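Subject: Re: [nutdale-swap] Veg box – is it worth carrying on?
Date: 30/10/2024

Hello all,
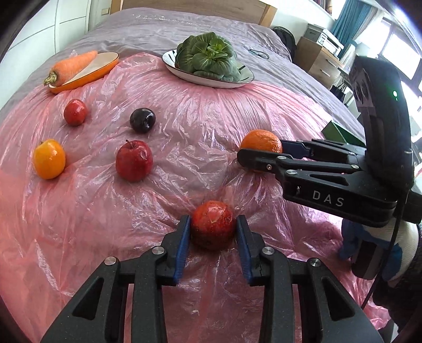
I've been meaning to answer this one for ages, so sorry if it rambles a bit!

> We've had the Lulten box since June and I'm in two minds. It's lovely
> stuff but half of it goes soft before we get to it, and there are only
> 2 of us at home now. Does anyone on the list still get one? And has
> anybody tried the Jovutach one instead?

We do still get one, and I'd say stick with it but go fortnightly. They let you change it on the website up to the night before, though the button is well hidden (it's under "my address", of all places). We were paying 62 pounds a month for the weekly one and I was forever making soup to keep up. My other half has now asked, quite nicely, for a break from soup.

What helped most was keeping the fruit and the veg apart. Onions go in the cupboard under the stairs, spuds in a paper sack by the back door, and anything leafy gets wrapped in a damp tea towel in the bottom of the fridge. Chard still beats me – I put it in with lentils and hope.

I did try Jovutach for a month. Good apples, but they wouldn't deliver up our end of Nutdale before 9 at night and the driver could never find the gate, so I gave up.

If you do stop, I'd happily have any spare crates for my seed potatoes. I'm in most mornings, just past the turning for Ejigu, and there's a porch you can leave them in.

Oh, and does anyone want quinces? I have far too many.

Cheers,
the one with the green porch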